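Ticket 541: Slogan items stuck in "Content Review," store still happily taking money
Opened 11th September by Billey Ballot Shop. Product: Haberkorn Storefront. Priority: Normal (I asked for High)

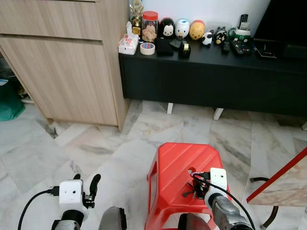
Haberkorn Support: Thanks for writing in. Items with political text go through a content review before they print, and this can take a little longer in election season. Could you tell us which designs are affected and what the status line says for each one?

Billey Ballot Shop: All the designs that say "Bring Back the Bus." That's the mug, the tote, the bumper sticker and the yard sign. The status line says "In review," and when I hover over it I get a small box that says "In review." The Festberg bus route was cut in April and people around here are still sore about it, so the slogan is selling better than anything with a candidate's name on it. I have 111 orders paid for and none of them printed.

Haberkorn Support: We've looked at your account. The designs passed review. The orders are waiting on the printer, Trondine, who shows them as "held by storefront."

Billey Ballot Shop: I wrote to Trondine. They say they're waiting on you. I forwarded you their message, and I've forwarded them yours, so at least you two are in touch.

Haberkorn Support: Understood. Please try the following and let us know the results:
Log out of the dashboard and back in.
Open Settings, then Print Partners, and disconnect Trondine.
Reconnect Trondine and accept the terms again.
Open one held order and press Resend to Printer.

Billey Ballot Shop: Results.
Logged out and in. Dashboard greeted me by shop name. No other change.
Disconnected Trondine. Got a warning that orders might be delayed, which I took in good spirit.
Reconnected. Accepted the terms.
Resend to Printer is grayed out on every held order. It works fine on the plain "Vote" sticker, which wasn't held and didn't need resending. I pressed it anyway to test, so please make sure that customer doesn't get 2 of them.

Haberkorn Support: We have canceled the duplicate sticker. Can you check whether the held orders have anything in the "Disclaimer" field?

Billey Ballot Shop: What Disclaimer field?

Haberkorn Support: It's under Product, Advanced, Printing, Text Lines. It is for "Paid for by" wording. Stores in the Political category must fill it in before an order is released.

Billey Ballot Shop: Found it. It's blank on all 4 designs. But no campaign paid for any of this. It's a complaint about a bus. I picked the Political category at sign-up because the other choices were Pets, Weddings and Fitness.

Also, if the field has to be filled in, the store could mention that to me before it sells a hundred-odd items. I got a weekly email congratulating me on my momentum.

Haberkorn Support: That's fair feedback and we have passed it to the product team. If no campaign or committee is involved, you can tick "No disclaimer needed" next to the field. Save each design, then go back to a held order and refresh.

Billey Ballot Shop: Ticked it on the mug. Resend to Printer is no longer gray. Sent one mug order through and Trondine has it as "Queued." Doing the tote and sticker now.

Billey Ballot Shop: Tote and sticker fine. Yard sign won't save. Error says "Text line 1 exceeds printable area." Text line 1 is empty. I typed a single space and it saved.

Haberkorn Support: The yard sign error is a known issue, and the single space is the workaround we would have suggested. Are the held orders releasing now?

Billey Ballot Shop: Yes, one at a time, by hand. Is there a button for all of them?

Haberkorn Support: Not at present. We can release the rest from our side if you give us permission in this ticket.

Billey Ballot Shop: Permission given. Loudly.

Haberkorn Support: Released. Trondine confirms receipt of all held orders. We've also credited your account for this month's store fee. May we close the ticket?

Billey Ballot Shop: Leave it open until the first box ships. I've told the customers their mugs are running late, and several wrote back asking if the bus was driving them.

Status: Pending, waiting on shipment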